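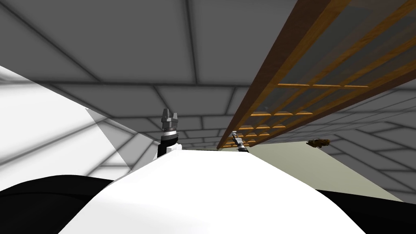

I get asked the same handful of things about drying pasta at home, so I've put my answers on one page. I'm Unnur, I run the Skitdale pasta nights, and I've been hanging noodles off the furniture for years. A rack with slim rungs and plenty of open gaps, like the long wooden one here, is the sort of shape I like for short cuts — air gets underneath as well as over the top, and you don't have to flip everything (hooray!).

How much flour for a family batch?
I use 800 grams with eight eggs, which feeds us twice with a bit left for the freezer. My mate Heiðrún Bach swears by adding a splash of olive oil. I don't bother, but hers is lovely too.

Can I dry it outside?
You can, but in August I wouldn't. Ours is damp and grey that time of year, and the neighbour's cat is very keen on fettuccine.
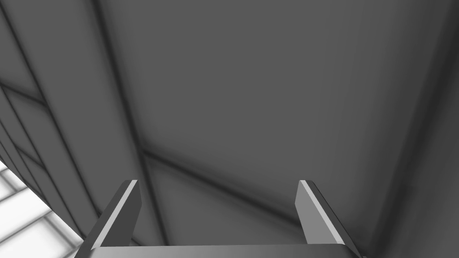
Why did my noodles crack?
They dried too fast, usually next to a heater or under a fan on full blast. Slow it down, drape a clean tea towel over the top and leave them overnight.
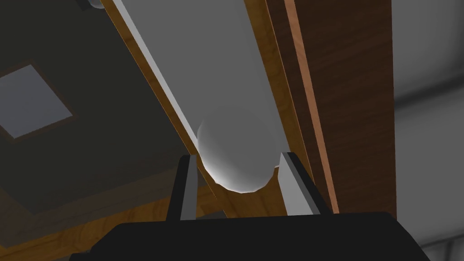
How long will dried egg pasta keep?
I give mine 4 weeks in a sealed jar in the cupboard, and only once it snaps cleanly. If it still bends, pop it in the freezer.

Do you sell the flour?
Sometimes! I split big sacks from Skammont when I've got spare, so ask me at the next night and bring your own tub.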